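Moving the bees to Torkthorpe

2026-01-30

I shifted the last of the hives out to Torkthorpe this week, so I thought I'd write down how it went while I still remember the details. A few people asked at the last meeting and I gave them a fairly poor answer.

The hives had been at the back of my place for five years. The neighbours were good about it, but the block behind was subdivided and the new fence put the flight path straight across someone's clothesline. Wayne Greenwood has a paddock at Torkthorpe with a creek on one side and a decent stand of red gum, and he offered me a corner of it for the price of a bucket of honey a year. It's 80 kilometres from home, so there was no risk of the bees flying back to the old spot.

I'd read plenty about moving hives in summer and most of it comes down to heat. You want them closed up after dark and off the trailer before the sun has any bite. I strapped each box the afternoon before, two ratchet straps per hive, and screwed a strip of timber across the base so nothing could slide. The entrances got flywire stapled over them once the bees had gone in. On a warm night they hang off the front for hours, and I ended up giving them a light spray of water to hurry them along.
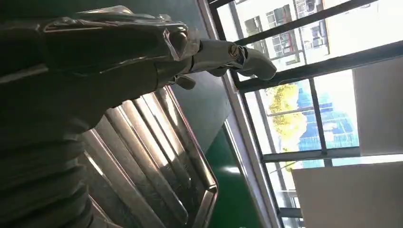

Beside the window.

Lids are the other thing. A solid migratory lid with small vents isn't enough for a two-hour trip in January. I swapped mine for mesh travelling screens, which I made from old pine offcuts and the same flywire. They cost me next to nothing and I'd do it again. I left the supers behind — fewer boxes, less weight, and I'd already taken the honey off.

We left at ten past three in the morning. Iason Antoniadis came along to help lift and to keep me awake. The road is sealed until the last bit, then it's gravel with corrugations, and I took that at walking pace. We stopped once to check the straps. One had worked itself a bit loose, so I tightened the lot.
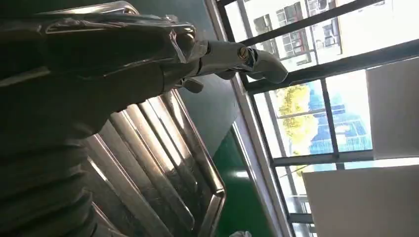 Studell and District Amateur Beekeepers — Members' Blog

It was getting light when we backed in. I'd been out the week before to set down the stands, which are just besser blocks with treated sleepers across them. Get these level before you arrive. Trying to pack up a stand with a full hive sitting on it is a miserable job and I've done it once already in my life.

We put the hives down facing north-east, gave them 10 minutes to settle, then pulled the flywire off starting from the far end. The first two colonies came out calmly. The third boiled out and Iason got one through the sock. I leaned a leafy branch across each entrance so they'd notice something had changed and reorient before heading off. Some people say this makes no difference. It takes no effort, so I do it.
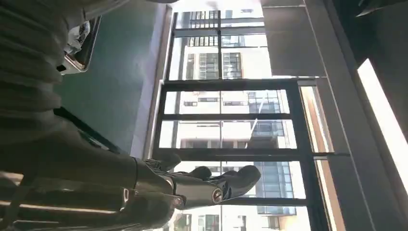
Water was my main worry. The creek is down to a few pools and Wayne's stock trough is the next closest thing, and he doesn't want bees all over it any more than the cattle do. I filled two shallow tubs with gravel and water and put them in the shade near the stands. They need to be there on the first day. Once bees have picked a water source it's very hard to talk them out of it.

I went back four days later. All the colonies were flying well, with pollen coming in, a dull yellow I couldn't place. I opened the weakest one and found eggs, so the queen made the trip. A couple of frames in the strong hive had shifted and the comb was bruised along the bottom, nothing serious. Next time I'll pin the frames.
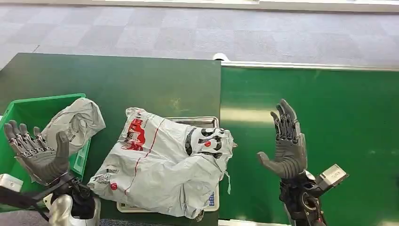
Small hive beetle is worse out there than it was at home. I counted far too many under the lid of the end hive and have put oil traps in all of them. I'd like to hear from anyone who has kept bees along that creek, particularly about whether the red gum is likely to flower this season. Wayne reckons it's due but he says that about rain as well.

The supers go back on when there's something for them to fill. Otherwise I'll leave them alone until March, apart from topping up the tubs.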